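The Teltov Line

The survey of the Teltov line was completed on 4 November 2004, in rain, by one person. Snædís Hallgrímsson closed the last station at the old customs post, wrote the reading in pencil, and sat in the van with the heater on until her fingers would hold a pen.

The line had been leveled once before, by her father. His field books were in a box on the passenger seat. He had run it from the Wostetti benchmark to the customs post, a distance of 2,230 meters, and had recorded a misclosure so small that the office in Sornari had asked him to repeat it. He declined. The letter declining was also in the box.

Her own misclosure was 45 millimeters. This was not acceptable for the class of work. The permitted figure for a line of that length was a fraction of it, and she knew before reducing the notes that the error was a blunder and could not be spread over the stations.

She checked the arithmetic first. The backsights and foresights summed correctly. She checked the collimation test from the morning, which was within tolerance. She then compared her height differences with his, bench by bench. They agreed as far as the third mark, a brass bolt in the step of the Teltov chapel. After the chapel every height was low by the same amount.

A bolt can settle. A chapel step generally does not settle 45 millimeters without cracking, and the step was sound. She drove back up the road with the wipers on and looked at it again with a flashlight.

There were two bolts. One was at the outer edge of the step, where she had held the staff on the way out. The other was against the wall under leaves, and it had the letter H stamped beside it. She had used the second on the way back, in poor light, without noticing the change.
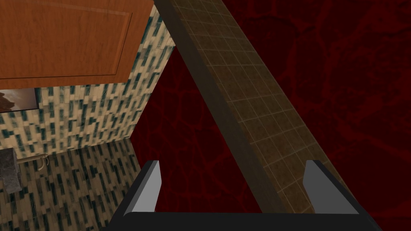
Which bolt was the real benchmark?

The one against the wall. It matched the sketch on the last page of her father's field book, drawn to scale, with the distance to the door frame given as 300 millimeters.

She measured the distance to the door frame and got 300. She set up the level on the verge, took a backsight to the bolt by the wall and a foresight to the bolt at the edge, and booked the difference. Then she reversed the order and booked it again – the two values agreed.

The corrected misclosure went in the remarks column. It was larger than his. She wrote to Sornari that the line could be accepted and that in March she would repeat the section past the chapel.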